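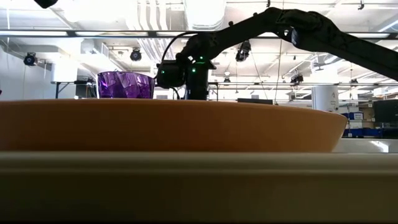 Als ich im Juli zum ersten Mal nach Stekedstead gefahren bin, hatte ich einen Koffer voller Vorurteile dabei. Greifer testen, dachte ich, das ist so spannend wie Reifenwechseln. Zwei Finger gehen auf, zwei Finger gehen zu, fertig. Inzwischen habe ich so viele Stunden an Tischkanten gekauert und auf Greiferspitzen gestarrt, dass mein Nacken ein eigenes Kapitel verdient hätte.

Worum geht es? Die Leute von Stultutico wollten wissen, welcher Greifer im Alltag mit Geschirr besser zurechtkommt. Zur Wahl standen der Cele, ein eher kräftiges Modell mit steifen Fingern, und der Terkotell, der an den Spitzen ein bisschen nachgibt. Beide kamen an denselben Arm, beide bekamen dieselben Aufgaben, und ich durfte zuschauen, mitschreiben und (nach viel Betteln!) auch mal selbst steuern.

Fangen wir mit dem Cele an. Der macht Spaß, das muss ich zugeben. Man gibt den Befehl, und er packt zu, ohne Zögern und ohne Nachwackeln. Bei dickwandigen Schüsseln und Holzklötzen hatte ich nach einer halben Stunde das Gefühl, das Ding kann alles. Dann kamen die Becher, und mein Gefühl war hinüber. Die Wände laufen nach unten schmaler zu, und sobald der Cele ein wenig zu hoch ansetzt, liegt er nur noch mit den Kanten an. Der Becher dreht sich dann in den Fingern, ganz langsam, man kann dabei zusehen und nichts mehr machen.
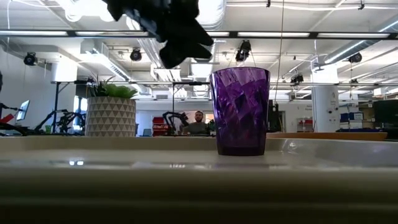 Ohne Kontakt: der Greifer über dem Tablett, rechts darunter der lila Becher.

Ein facettierter Becher ist übrigens gemeiner, als er aussieht. Die Finger treffen mal auf eine Fläche, mal auf eine Kante, und je nachdem sitzt der Griff oder eben nicht. Dazu kommt das durchscheinende Material. Unsere Tiefenkamera hat an manchen Tagen den halben Rand verschluckt und dafür irgendwo daneben einen zweiten Becher erfunden - sehr kreativ, aber leider unbrauchbar. Geholfen hat am Ende, die Höhe fest vorzugeben und nur die Position auf dem Tablett schätzen zu lassen.

Mit dem Terkotell lief das alles gemütlicher. Die Spitzen legen sich an, er verzeiht einem auch mal einen schiefen Anflug, und ich habe mich beim Steuern deutlich weniger blamiert. Auf dem Papier sieht das so aus: 2000 Griffe insgesamt, davon 200 nur mit Bechern. Im gesamten Testlauf mussten wir 682 Griffe als Fehlversuch notieren, die meisten davon beim Cele. Klingt hart, aber wir waren streng! Auch ein Becher, der sicher oben ankam und beim Abstellen kippelte, zählte als daneben.

Was mich am Terkotell nervt, ist die Geschwindigkeit. Er schließt gemächlich, und wenn man zum zwanzigsten Mal darauf wartet, trommelt man mit den Fingern auf dem Tisch. Außerdem nutzen sich die weichen Spitzen ab, da muss man ein Auge drauf haben. Den Cele kann man dagegen vermutlich mit dem Auto überfahren (habe ich nicht ausprobiert, wurde mir auch verboten).

Welchen würde ich nehmen? Für Gläser und Becher den Terkotell, ohne lange zu überlegen. Für alles Schwere und Grobe den Cele, und wer beides will, sollte sich gleich einen ordentlichen Schnellwechsler dazubestellen. Wir haben jedes Mal von Hand geschraubt, und eine der Schrauben suche ich bis heute.

Kontakt | Impressum | © Stultutico Magazin, 2019-12-26 | Nach oben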